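**Part-time bench assistant, soft toy repair – Grustthorpe**

Pruva mends and restuffs soft toys sent in by post from Reltdale and further afield. We need one more person at the Grustthorpe workroom, 14 hours a week over two mornings and one afternoon.

The work:

- unpacking parcels and matching each toy to its repair form
- opening seams, taking out old filling and putting in new
- brushing out long pile and clearing loose fibre from the tables
- sewing up by hand, ladder stitch mostly
- packing finished toys for return

You should be able to sew a neat seam by hand. Machine sewing is useful but we can teach it. The job involves sitting for long spells and handling fluffy fabrics and fibre filling, so it may not suit anyone with a dust allergy. The workroom is up 14 stairs and there is no lift.

Training takes five weeks, paid at the full rate. The post is for one year to begin with, and holiday is worked out pro rata.

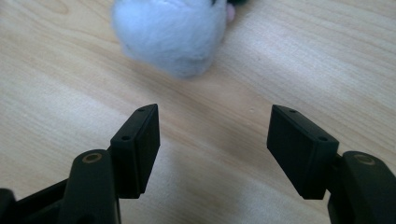 *Fluffy white piece with a touch of pink, on a pale wooden table.*

To apply, send a letter of no more than one page and a photo of something you have sewn or mended to Pruva, 37 Sjöberg Yard, Grustthorpe. Applications close 10/9/25.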